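How to put together a parcel for someone living away from home

First published in March, with the customs section revised after several readers wrote in.
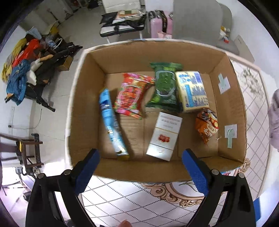 I send a parcel every six weeks or so, mostly to my niece, who is in her second year at college and lives in a shared house with a very small kitchen. Before that I sent them to my brother when he was working abroad. The method below is the one I've settled on. It works for a student, a friend in a new job or a relative in hospital for a long stay.

Set a weight before you buy anything

Most of the cost of a parcel is decided by its weight band, so look up the bands first. The service I use has a cheap rate up to 2000 grams and a large jump in price after that. I aim for a finished parcel of 1900, which leaves room for the tape, the label and the card.

Weigh the empty box on the kitchen scales and write the figure on the bottom flap in pencil. My usual medium box is 147 grams. Crisps, sweets and tea weigh very little. Jars and tins use up the allowance fast, and I've mostly stopped sending them.

Ask one question

Don't ask "what would you like?", as most people will say they don't need anything. Ask what they ran out of last week. My niece's answers have included plasters, a phone cable, washing powder and black pepper. Meenakshi Bhardwaj, who wrote to me after the first version of this page, keeps a note on her phone and adds to it whenever her son mentions something in passing. I have copied her.

What to put in

I go for around half useful things and half treats.

Useful: wipes, tissues, toothpaste, a travel-size hand cream, socks, stamps, a spare key ring, batteries (check your carrier's rules first), sachets of soup or stock.

Treats: anything from home they can't get locally. Snacks in sealed bags travel well. Chocolate is fine from October to April. In summer I leave it out and send boiled sweets or biscuits.

Leave out anything in glass, anything opened, anything with less than a month left on its date, and perfume or nail varnish, which many carriers refuse. Home baking can go if it's a dense fruit cake wrapped in two layers of greaseproof paper and one of foil. Sponge arrives as crumbs.

Choose the box

Use a box that is slightly too small over one that is too big. A half-empty box gets crushed under heavier parcels. If you're reusing one, take off or black out every old label and barcode, and press the corners with your thumb. If a corner gives easily, put the box in the recycling.

Pack it

1. Tape the bottom seam twice, then run one strip across it in each direction.

2. Lay everything out in a single layer first to check that it fits. Take a photo of it for your own records. I once had to claim for a lost parcel and couldn't remember half of what was in it.

3. Put anything liquid in its own zip bag with the air pressed out. Tape the cap down as well.

4. Heavy things go at the bottom in the middle, long things along the sides or corner to corner.

5. Snack bags go on top. Don't prick them to save space, or they'll be stale on arrival.

6. Fill gaps with socks, tea towels or crumpled paper. Close the flaps and shake gently. If you hear things sliding, add more.

7. Put a slip of paper inside with both addresses on it, in case the outer label comes off.

8. Weigh it again before you seal the top.

Label and customs

Write the address in capitals and cover the label with clear tape, but keep the tape off the barcode, as it can stop the scanner reading it.

For parcels going abroad, list the contents plainly: "biscuits, 2 packets" and not "gifts". Azadeh Ghaffari pointed out that many countries won't accept meat or dairy in any form, and that this can include instant noodles with a meat flavouring sachet. Check the post office website for the country you're sending to. Put a fair value on each item. Marking everything as worth nothing tends to cause delays.

When to post

Early in the week is best, in the morning if you can manage it, so the box doesn't sit in a depot over a weekend. Get proof of posting even for the cheap service, and keep it until you've had word that the parcel has arrived.

For birthdays I allow four extra days within the country and three weeks overseas. In December I double both.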